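3.2 Bedding and the summer night

When we first sat down to plan the household part of this study, we assumed, rather comfortably, that people who sleep badly in hot weather would talk to us mostly about fans and windows. They did talk about those, and at some length, but what came up again and again in the visits was the bed itself: what lies on it, what gets taken off it in June, and who in the family decides when the change is made. We had given this one line in the original questionnaire. After the pilot in Skedingate we gave it two full pages, and the 531 households that returned the final version filled those pages in with a care we had hardly dared hope for, many of them writing up the margins as well. 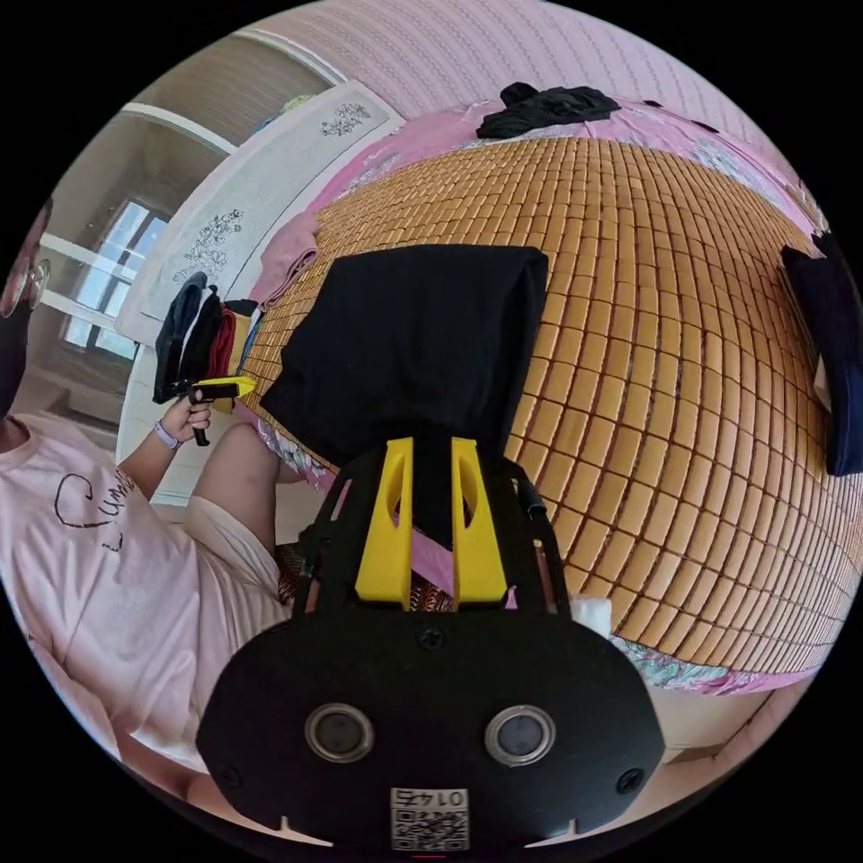
The wording of the questions took us longer than we like to admit. "Summer bedding" means one thing to a person who swaps a thick quilt for a thin one and quite another to a person who strips the bed down and lays a mat over the mattress. Cabello, who carried out most of the early visits, suggested that we stop naming the items altogether and simply ask people to tell us what was between them and the mattress the night before. This worked a good deal better. It also brought out habits that we would never have thought to list, such as keeping a second pillow in a cool hallway and trading it for the first one in the small hours, or folding a cotton sheet lengthwise so that it covers the stomach and leaves the feet alone.

Of the returned questionnaires, over 400 mentioned at least one change of bedding made for the heat. The reasons people gave were seldom about temperature in the narrow sense. They wrote about skin that sticks to cloth, about the sound a mat makes when one turns over, about a grandmother who would not hear of sleeping on anything else. Wunderlich and Muñoz, who read and sorted the open answers separately and then compared their piles, found that touch was the theme on which they agreed most readily. Comfort on a hot night, as our respondents tell it, begins with the back and the shoulders, and the air in the room comes second.
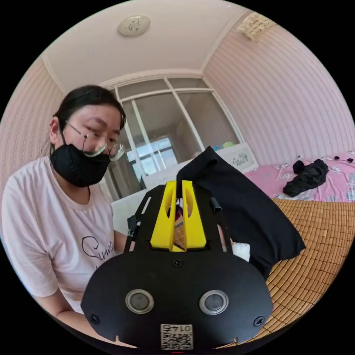

We should say a word here about couples and shared beds, as this was the part of the material that surprised Ackermann most. In the longer interviews, people who shared a bed often described a kind of quiet bargain. One partner would put up with a firm surface in exchange for choosing the cover, or the mat would go on one half of the bed only, with a rolled sheet marking the border. Thiele has kept a fuller account of these arrangements for a later paper, and we will not spoil it, though we do want to thank the families who spoke so openly about something so small and so private. 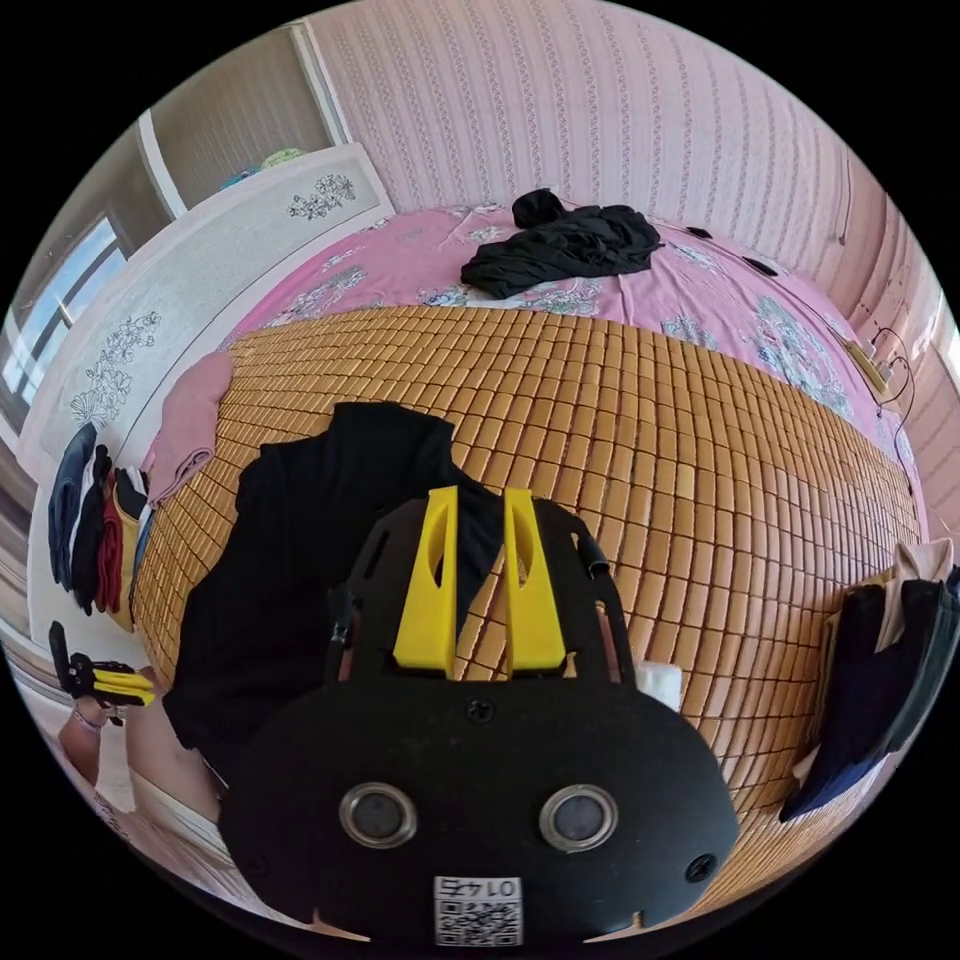

Figure 2. Bed covered with a woven mat of small bamboo tiles.

Storage deserves its own short paragraph too. A mat that is used for a few months has to live somewhere for the rest of the year, and several people told us that they gave theirs up for exactly this reason, with no complaint at all about how it felt to sleep on. Those with a deep closet or a space beneath the bed kept theirs going year after year, wiping it down in September and rolling it up in an old sheet. We did not ask about closets in the pilot. We ask about them now, directly after the question on pillows, and the answers are taken up again in Section 3.3 along with those on laundry.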